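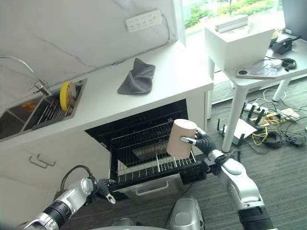
Going by the first message left under the data card, the split between "placed" and "released" labels was the part that needed explaining, and the page ought to say so before it says anything else. The commenter, signed in as Stornden, had trained on both as one class and got a policy that let go of mugs in mid-air. The label section below has been rewritten to deal with this.

# unik-kitchen: oven and rack episodes

Search this project Go

Data card and README for the oven subset of the Unik kitchen recordings, made by the student robotics club at Stornden as its term project. The subset holds 236 episodes of a two-armed robot working at a pulled-out oven rack with a single mug. It is meant for imitation learning at club level and for the spring assignment. It is too small for anything that claims to work in general kitchens.

## Contents

- `episodes/` – one folder per episode, numbered from 000
- `labels/` – one text file per episode, with event times in seconds
- `splits/` – train, check and hold-out lists
- `tools/` – the Plumora playback script and the label checker
- `CHANGES` – short notes on what moved between versions

Of the 236 episodes, 200 are for training, 17 are for checking during training and the rest are held out. Episodes were assigned to the splits by recording session, so neighbouring takes never fall on both sides. Please do not reshuffle them. The club's results table assumes the lists as they stand.

## Task

The robot stands in front of a built-in oven with the wire rack out. The mug is pale pink, tall and cylindrical. In each episode the right hand has to bring the mug to the rack, set it down upright and let go. The left hand works near the front bar of the rack.

Two variants are recorded:

1. `rack_free` – the left hand stays clear of the rack throughout.
2. `rack_held` – the left hand closes on the front bar before the mug is lowered, and opens after the right hand has withdrawn.

In `rack_held` the order matters. An episode in which the mug touches down before the left hand has closed is kept, but is marked `late_hold` in its label file. The check split contains both variants.

## Recording

All episodes are driven by an operator. The head camera view is stored as video, and joint positions for both arms are stored alongside it. Finger positions are given per hand. There is no force reading. Contact times were marked by eye from the video and should be treated accordingly.

Start positions of the arms vary. The rack depth was reset by hand between takes, without a stop or a jig, so small differences in depth are present throughout. They were left in on purpose. A policy that only works at one rack depth is of little use for the assignment.

Worktop clutter was neither fixed nor logged. Objects on the counter and in the sink are not labelled and must not be used as landmarks. Lighting was not controlled either, and there is a window in view, so brightness changes between sessions. Exposure was left on automatic.

## Labels

Each label file has one event per line, time first, then the event name:

- `grasp` – fingers closed on the mug and the mug moving with the hand
- `over_rack` – base of the mug inside the outline of the rack, not yet touching
- `placed` – base of the mug in contact with the rack
- `released` – all fingers clear of the mug
- `hold_start`, `hold_end` – left hand closed on the front bar, `rack_held` only
- `abort` – operator stopped the episode

`placed` and `released` are separate events and should stay separate. The gap between them is where the hand opens, and it is the part that early models get wrong. If your loader only supports a single end event, use `released` and keep `placed` as an input for training. Merging the two produces exactly the fault reported in the comment.

Wire racks make `placed` hard to judge. The bars are thin and dark, and in the head view the fingers often cover part of the mug. Two people labelled every episode separately. Where they disagreed, the later time was kept. Aborted episodes have no `placed` line at all, and the checker will complain if you add one.

## Using the tools

Run the checker before training. It reads the split lists, opens every label file and prints any event that is out of order:

 python tools/check_labels.py --split train

The Plumora script plays an episode with the events drawn over the video:

 python tools/plumora_play.py --episode 041 --events

Playback needs the video and joint files in the same folder. If joint traces appear shifted against the video, update to the current version. The early release had an offset at the start of each file, corrected in December.

## Known problems

- Reflections at the back of the oven can upset depth estimators. Mask the cavity or work from colour alone.
- The grip is always from the right side of the mug. There are no left-handed placements.
- A loop of cable on the left arm crosses the view in some takes. It has not been masked.
- Only one mug is used. Results on other shapes have not been measured.
- Slow episodes are over-represented, as most operators were new to the controls.

## Assignment notes

Submissions are scored on the hold-out list with Tichý, the club's scoring script, which is kept outside this repository. It reads predicted event times and final mug position. Marks are lost for a release before contact and for an early `hold_end`. Ties are settled by the shorter episode. Hand in a single archive by Saturday, with your config file in the top folder – entries without a config are not run.

## Terms

Free for teaching and club use. Keep this card with any copy. Corrections to labels are welcome as plain text patches, one episode per patch.

4 comments 17 shares

Contact | © Unik kitchen project, Stornden | Back to top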